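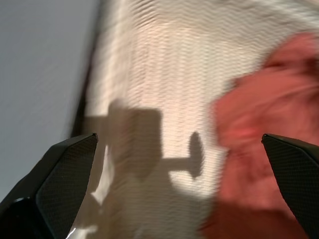
Ticket 828: Parish giving statements don't match the bank deposits
Product: Masri (donor records and receipting)
Site: Honwood parish office
Status: Resolved, left open for comment until the end of April

Reported problem
The annual giving statements for the Honwood parish come out $1,000 short of the bank deposits for the same year. The finance council noticed it while checking the roof fund. Individual parishioners' totals look right, but the fund summary doesn't. We need it sorted before tax receipts go in the mail.

Log

9:10 am
Asked the office for the fund summary and the deposit report. Both were run with the same start and end dates. The general offertory matches to the cent. The whole difference sits in the roof fund.

9:45 am
Checked for deleted or voided entries. There are none in the roof fund. Checked for envelope numbers assigned twice, which has caused trouble at other parishes. None found.

10:30 am
Compared batches one by one. Batch 106 was entered at the Fiscombe mission church, which shares a bank account with Honwood but has its own site code in Masri. The batch has 31 gifts in it, all marked for the roof.
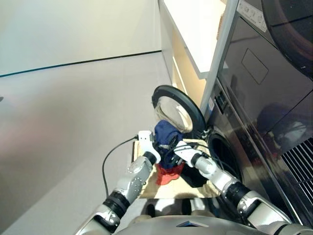
The bank sees a single account, so the deposit report includes the batch. The fund summary filters by site code and leaves it out – that explains the missing amount. Batch total is $1,000 even.

11:15 am
Office confirmed the Fiscombe gifts were meant for the Honwood roof. The cheques from the special collection were taken to the mission church for counting and keyed in there under the wrong site.

11:40 am
Fix applied:
1. Backed up the Honwood and Fiscombe records.
2. Reopened batch 106.
3. Changed the site code on the batch header to Honwood. Dates and donor names left as they were.
4. Closed the batch and rebuilt the fund summary.

The summary now agrees with the deposit report. The Ernia export for the diocese was run again, and the new file replaces the earlier one.
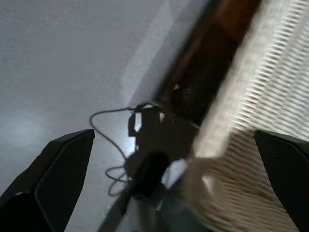 Do we have to reprint the statements that were already addressed?
Only the fund summary page has changed. Each parishioner's total is the same as before, so the addressed statements can be mailed as they are.

1:20 pm
Office asked for the site code to be locked on the Fiscombe login. Done – new batches from that login will need the site confirmed before they can be closed.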